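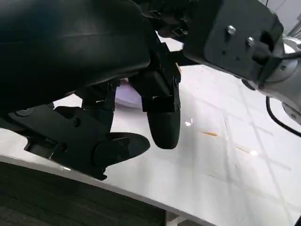
## 4. The Bokow Kit in Everyday Use

By the time we began the work in this section, the Bokow kit had already passed its bench checks (Section 3), and we were frankly looking forward to giving it something nicer to do than squeeze a load cell. The kit is sold by Zevomberg as a complete package for small labs: hands, wrist mounts, cabling, control software, and a year of support by phone and email. Our question was a homely one. If a group of modest size buys this kit and wants it to help with table setting and clearing, how much of the team's time goes into the task itself, and how much goes into looking after the kit?

### 4.1 Setting up

Tomás Conneely and Edith Ticona did the installation from the printed guide, and they agreed beforehand to ask Zevomberg for help only when they were well and truly stuck. They were stuck once, at the step where the two hands are given their addresses on the bus. The guide shows this step for a single hand and then moves along cheerfully as though everybody had only one. The support desk answered the same afternoon with a corrected page, which we have since been told is going into the next printing. Total setup time was 134 minutes, including the call, and we think a second installation by the same people would go a good deal faster.

Calibration was pleasant by comparison. The software asks the operator to open and close each finger by hand, slowly, and then it repeats the motion and asks whether the two look alike. We would have liked a number to go with that judgment, and we ended up writing a short script to give us one (Appendix B), but for a lab that simply wants to get going, the built-in routine is perfectly usable.

### 4.2 Tasks and layouts

We ran 1,136 trials with the kit, all under teleoperation, with Rónán Heffernan and Bláthnaid Geraghty taking turns as operator. Each trial asked for one short action on one item of tableware or food, with the other items left where they were. We chose things of very different shapes, and we moved them between trials following a list drawn up in advance by Malachy Ó Dálaigh, who did not operate the robot and so had no favorite spots of his own to protect.

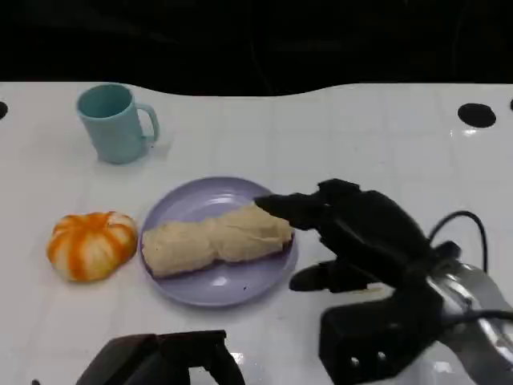 Crowding was the factor we cared about most in these layouts, and it is also the one that the kit's own documentation says least about. The Zevomberg guide recommends a clear margin on every side of the target, which is good advice and quite hard to follow at a real breakfast table. Our layouts were therefore deliberately a bit snug. In Figure 3 the small striped pumpkin sits almost against the rim of the lavender plate, so any approach from the left would have to deal with the pumpkin first, while the right side of the plate is open and the hand comes in over that end of the food. The mug stands farther back with its handle turned toward the middle of the table. We scored a layout like this one as "crowded on one side," and we kept that label separate from the operator's rating of difficulty, as the two did not always agree.

**Figure 3.** The Bokow hand at the right of a plated food item in a layout crowded on one side.

Both operators told us that long, lumpy foods were the items they had to think about. A mug offers a handle or a rim, and one learns quickly which of them to trust. A roll has no such obvious place to take hold, and the operator has to settle how far over the top the leading finger should go before the thumb is brought up to meet it. The kit's preset grasps helped less here than we had hoped. Rónán used them for the first few sessions and then went over to driving the fingers separately, and Bláthnaid, who was fond of the presets, kept them for tableware and did the same as he did for food.

### 4.3 Looking after the kit

We kept a plain maintenance log throughout, and over the whole study the hands completed more than 2,000 open-and-close cycles beyond those in the trials, mostly in warm-up and practice. Two fingertip pads were replaced. The spare pads come in the box and go on with the small driver supplied, though the driver is a little short for comfort and we soon borrowed a longer one from the next bench.

Cable routing deserves a word too. The guide leaves the length of the loop behind the wrist to the buyer's judgment, and our first attempt was too tight for the full range of wrist rotation. We let out more slack, repeated the calibration, and left it that way for all of the trials reported in Section 5.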